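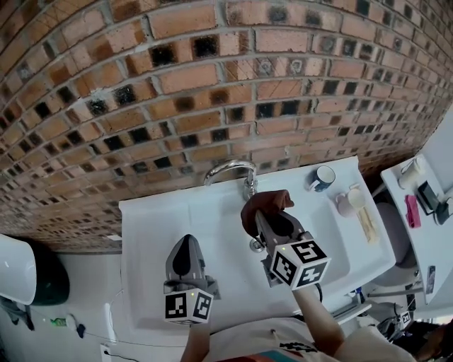

Hand-held grippers in use at the washbasin, cloth in the right one.

Gastport Supported Living
Equipment Review Group
Minutes of the September meeting, held in the ground floor meeting room
Start 2.10 pm

Present: chair, minute taker, two from the care team, one from housing repairs, one from finance, tenants' representative. Apologies from the night team.

1. Minutes of the last meeting
Agreed, with one correction. Under item 4, "the group welcomed the proposal" should read "the group noted the proposal". The tenants' representative asked for this and the chair accepted it.

2. Matters arising
The stairlift contract has gone back to the supplier with our questions. No answer yet.
The door sensors on the second floor are still giving false alerts. Repairs to chase.

3. Plekedell bathroom kit
The main business. Members had the brochure and the draft agreement beforehand.

3.1 What is on offer
Plekedell wants to supply a robot arm package for small bathroom chores: wiping round the basin, putting cups and toothbrushes back, picking things up from a shelf. Before any arm is fitted, a person does the chores with a pair of hand-held grippers that carry cameras and printed marker cubes, and the recordings are used to teach the arm. The grippers and the recording software are sold as one kit, named Roman. The arm comes later and is priced apart.

The chair asked how much later. The draft agreement says "following a satisfactory recording period". Finance pointed out that the word "satisfactory" is not explained anywhere in it, and that as written Plekedell decides when the period is over and we go on paying until it is.

3.2 Cost
The kit is 2,000 pounds for the first year. Software after that is 109 pounds a month. There is no price for the arm in any of the papers. Finance would not recommend signing for the first part of something when the second part has no figure on it, and wanted that minuted.

The care team asked whether the fee covers the time of whoever is holding the grippers. It does not. Plekedell expects us to supply the person, for up to 10 hours a week. One member said that for those hours the same person could wipe the basins by hand and have the afternoon left over.

3.3 Whether the arm would cope
Repairs had read the technical sheet and was not much reassured. The sheet talks about "typical domestic surfaces" and shows a plain worktop with nothing on it. Our bathrooms are not like that. People keep a mug on the rim of the basin, a toothbrush lying across it, bottles on the floor, and next week it is all somewhere else. Repairs would want to know what the arm does when a thing is not where it was during the recordings.

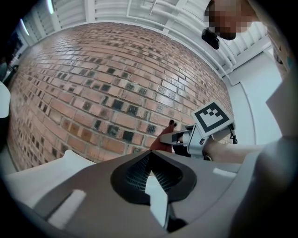
Brick was raised as well. The sheet says the cameras work out where the grippers are partly from the markers and partly from the background, and asks for "adequate visual texture and even light". Repairs thought brick ought to be good for the first of those, but some of ours has a shine to it and the strip lights are not kind. Nothing in the sheet covers glazed or shiny surfaces. It may be no trouble at all. We would like Plekedell to say so in writing.

The care team asked about water. The sheet gives no rating for splashes, for the grippers or for the arm. For something sold for use over a washbasin this was felt to be a large gap. There is also nothing on how the jaws should be cleaned between a cloth and a toothbrush, and infection control will ask that before they ask anything else.

The minute taker noted that the brochure uses "independence" on nearly every page and "cleaning the equipment" on none.

3.4 Privacy
The tenants' representative does not want recordings made in bathrooms that are in use by tenants, full stop. Plekedell says faces are blurred. The representative asked who does the blurring, at what stage, and who holds the version from before. The draft agreement is silent on all three. It also lets Plekedell keep the recordings after we leave and use them for "product improvement", which finance read as other people's products.

The care team added that a bathroom shows plenty about a person without a face in it: what is on the shelf, which aids are fitted, what they take. Agreed that any recording should be in a room no tenant uses, with no tenant's belongings in it.

3.5 The other quote
Jallalard has offered a simpler service, a fixed-price visit to look at the rooms and tell us which chores could be automated and which are better left alone. No equipment is included. Opinions were split. Housing repairs thought it would be money well spent. Finance wondered how often a firm of that sort comes back and says leave it all alone.

3.6 Decision
The group does not recommend signing the Plekedell agreement as drafted. It is not a final no. One member felt we were being hard on a new product, and that the gripper part is at least simple to hold and to explain – the objection is to the paperwork more than the tool. The rest were less sure about the tool too.

Actions
Finance to ask Plekedell for a full price including the arm, fitting and servicing, and for a definition of "satisfactory".
Repairs to ask for a splash rating, cleaning instructions, and a written answer on shiny brick and strip lighting.
Tenants' representative and chair to draft our own wording on recordings, with deletion when the agreement ends.
Care team to list which bathroom chores take up the most time. The suspicion is that wiping the basin is well down it.
Chair to ask Jallalard for a sample report with the client's name taken out.

4. Grab rail audit
Carried over, short of time. Repairs to send the list round by email.

5. Any other business
The tea urn in the common room is leaking again. Repairs already knows.
The night team has asked for later meetings. Chair to see if the room is free after 4 pm.

Meeting closed 3.35 pm. Next meeting when Plekedell's answers are in, or in two months, whichever is sooner.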